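Skillville Forums > Workshop > Wood and finishing

Oil or hardwax on a laminated beech top?

gajdos_l
7 Jun 2025
Top is edge-glued beech, bought unfinished in December. Sanded to 120 so far. Bollar oil or Valentini hardwax? It will see coffee and solvent.

ponce82
Hardwax, two thin coats. Oil alone won't hold up to solvent.

burum
Disagree. Hardwax is a pain to spot repair. Oil can be touched up locally in ten minutes. Also, 120 is too coarse for either one.

ponce82
Touched up, yes, and you will be doing it every month. Pale wood next to black plate:
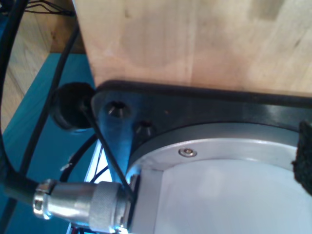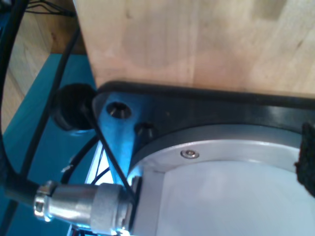
Any oil will push that tone toward yellow. Hardwax with a little white pigment keeps it closer to bare wood - test on an offcut first.

gajdos_l
Does the underside need the same number of coats?

burum
Yes. Coat one face only and it will cup.

ponce82
Agreed on that. Go to 180 before you start.

gajdos_l
Ordered the hardwax. Will test both on scrap anyway.
Ludmila Gajdoš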